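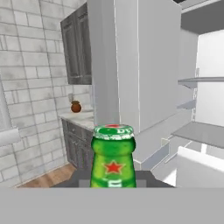 I get asked the same things about the Baddale bottle swap often enough that I've finally put the answers in one place. Most people find me after the November one, when they've come home with a bag of beer caps and labels and no clue what to do next. If the one you've got is like the green bottle with the red star and the lighter green cap, brilliant, that's a very common sort of thing to start on and you'll find plenty of people happy to talk to you about it. If it's something odder, read on anyway!

What do you collect, then?

Crown caps, mostly, and neck labels when I can get them off in one piece. I've got 498 caps in the main album and a biscuit tin of doubles. I don't do cans, I don't do beer mats (my brother does, and one of us in the family is plenty).

Do I have to drink the beer?

No! I'm not much of a beer drinker. I ask at the pub, I ask at weddings, and my neighbours leave caps in a jam jar by my back step. I'd guess I've drunk a tiny part of my own collection.

How do I get a cap off without bending it?

Put a coin flat on top before you use the opener, and lift a little from one side, then turn the bottle and lift a little from the other. Go slowly. You'll still crease a few. If it's only a slight crease you can press it out from the inside with the back of a teaspoon, over a folded tea towel.

What about labels?

Warm water, a washing-up bowl, and leave it alone for an hour. Paper ones usually float off by themselves. Foil ones and the plasticky sort are a pain and I've ruined loads. Dry them face down on baking paper with a heavy book on top, and change the paper after the first night or you'll be sorry.

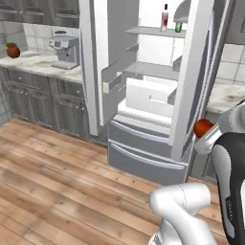

Don't put them on a radiator to speed things up either, they curl like crisps and you'll never get them flat again.

Should I leave the bottle full?

People argue about this one. Some like a sealed bottle with everything still on it, and they look lovely on a shelf, but they're heavy and one bad knock means beer down the wallpaper. I keep a handful of full ones, standing up, in a dark cupboard. Please don't write in to tell me off about it.

Which album should I buy?

I use a Goreck, the one with push-in pages. I tried a Pramura before that and the pockets were too tight for anything with a thick liner. Egg boxes are fine for your first lot, and cheaper.

Is any of it worth money?

Not mine. Snædís Zoëga, who I swap with by post, has more than 2,000 caps and she tells me the most she's ever been offered for one was a tenner. She said no. It was a Þrastardóttir cap with the bird printed upside down, and I'd have said no too.

How does swapping by post work?

Send me a list first, with a photo of the fronts. I reply with what I'd like and what I can offer. We each send no more than 10 in a go, taped to card so they don't rattle, in a padded envelope. Like for like, one for one, and no fuss about which is rarer.

Can children come to the swap?

Yes, they're usually the best at it. There's a table near the door with a big bowl of common caps and anyone under twelve can take a handful for nothing. Bring a bag, they get heavy.

Do you want my old caps?

Yes please, unless they're rusty right through. A bit of brown round the teeth is fine.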